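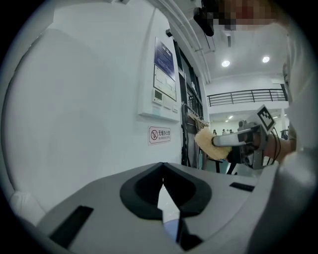 A hand-held gripper with a wool-like pad clamped at its tip, held near a wall during the trials.

Gumow group puts hand-held grippers to the test on dusting and polishing

29 August 2019

A small robotics group at Gumow has finished a first round of trials comparing two sets of fingers for its hand-held grippers. The tools are carried and worked by a person, and the recordings are later used to teach a robot arm the same job.

The trials ran for 26 days and produced 1,428 recordings. Of those, 846 were judged good enough to keep. Most of the rest were dropped when the marker on top of the tool went out of view for too long - a problem the group had expected, though not on that scale.

"Walls are harder than tables," said Yevhen Semeniuk, who leads the work. "On a table you look down and the marker stays put. On a wall you turn your wrist to reach a corner and you lose it."

The two finger sets are known in the group as Altstead and Levchenko, after the workshops that made them. Both fit the same gripper body and were used with the same soft pads. Each person taking part worked with one set in the morning and the other in the afternoon, then swapped the order the next day.

Altstead fingers held a pad more firmly when it was pushed flat against a surface. Levchenko fingers let the pad tilt a little, and people found it easier to follow edges and switch plates with them. Halyna Kushnir, who went through the recordings, said the difference was small on open stretches of wall and clear near anything that stuck out.
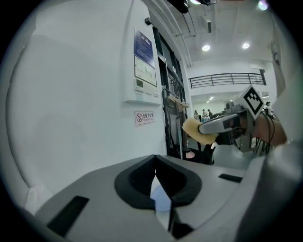
Cables and weight

Nearly everyone who took part complained about the cables. They leave the tool close to the wrist, and several people said they felt a pull when reaching up. The group tried a lighter cable in the last seven days and plans to keep it.

Weight came up less often than expected. Sessions were kept short, and Nadiia Maksymiv, who scheduled them, said only two had to be stopped early for a tired arm.

The wide-angle camera on the gripper was left as it was. It bends straight lines badly toward the rim, but it takes in both the fingers and a good part of the room, and the software corrects for the bending afterward. A narrower lens was tried in May and given up after a few sessions.

What comes next

The kept recordings will be used to train an arm at the Palinberg site this fall. Roksolana Kravchuk will run that part of the work, starting with flat wall sections and moving on to corners once the arm can hold a steady pressure. The Levchenko fingers will be fitted first.

A second round with the hand-held tools is planned after that, with a larger marker and both finger sets again.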